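Workshop notebook, June

Saturday, morning

Picked up the eraser question again. The Kencombe display wants one panel on how pencil marks come off paper, and the text we have on file is two lines long and says the rubber "absorbs" the graphite. I don't like the word and want to replace it with something we have tried ourselves.

What I'm fairly sure of before starting: a pencil line is graphite and clay sitting on and between the paper fibers. Rubbing with something a bit sticky lifts the particles, and the crumbs carry them off. Before rubber, people used bread for the same job. The English word "rubber" comes from this use, from rubbing out, and the name went to the material afterward. Worth a sentence on the panel, people like that one.

Set up 5 erasers:
plain pink, the ordinary school kind
white vinyl block
gray kneaded
ink eraser with grit in it
bread, white, crust off, one day old

Paper is the Prolley cartridge pad, same sheet for all of them where possible. Pencil is an HB out of the Prornier box, sharpened before each patch. Ruled patches, shaded both directions, medium pressure. 40 strokes per patch, same hand throughout. Meant to do a second set in 4B but only got as far as ruling the boxes.

Results, HB:

White vinyl is the cleanest. Long stringy crumbs that roll up on themselves and take the gray with them. Faint groove left where I pressed on the outline, otherwise blank paper.

Pink leaves a haze. First few strokes smear before they lift. If the eraser face is already dirty it puts graphite back down, so I started wiping it on scrap between passes and the haze dropped by a lot. The crumbs are short and dry. It also leaves a very slight pink cast on this paper, visible next to the vinyl patch and hard to see on its own.

Kneaded makes no crumbs at all. Pressed and lifted, it takes the top layer and leaves an even light gray. Rubbed, it does a little better but warms up and drags. Good for lightening, poor for removing. After the patch I pulled it and folded it and the dark streaks went inside, and the surface was usable again. That would make a nice hands-on piece if we can stand the mess.

Ink eraser takes the mark off because it takes the paper off. Nap is raised over the whole patch and you can feel it with a fingertip. Held the sheet up to the window and the patch is lighter than the rest. Drew over it again with the HB and the line went down darker and furry.

Bread works better than I expected. Have to squeeze the crumb into a ball first or it just falls apart. It cleared most of the loose gray in the first pass and then stopped getting anywhere. The outline stayed. Left the paper feeling greasy, possibly from my hands. Try again with gloves.

Afternoon

Đàm pad came, so ran vinyl and pink again on that, this time 80 strokes. Smoother paper and everything came off faster. Even the pink was close to clean. So the paper matters as much as the eraser, and the panel should say so. Put the two sheets side by side in the folder with the patches labeled on the back.

Checked the loose ends on colored pencil too. Wax binder, so the pigment is held to the fibers and smears when rubbed. Vinyl took the top off a blue patch and left a solid blue stain. One patch only, no notes on brand, do it properly next time.

Draft wording for the panel:

"Pencil marks are tiny flakes of graphite caught on the fibers of the paper. An eraser is sticky enough to pull the flakes loose. They cling to the crumbs, and you brush the crumbs away."

Still too long for the space by a line. Could drop "tiny."

To do:
4B set on both papers
bread again, gloves
old pink eraser against new one (the old ones go hard and shiny and seem to do nothing but smear)
find out whether the hardening is from air or light, put one in a closed tin and one on the windowsill
ask for a decent hand lens, the one in the drawer is scratched

Swept the bench, crumbs in the bin, bread in the other bin.

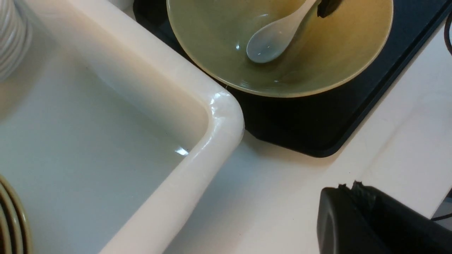
White sink, rounded rim.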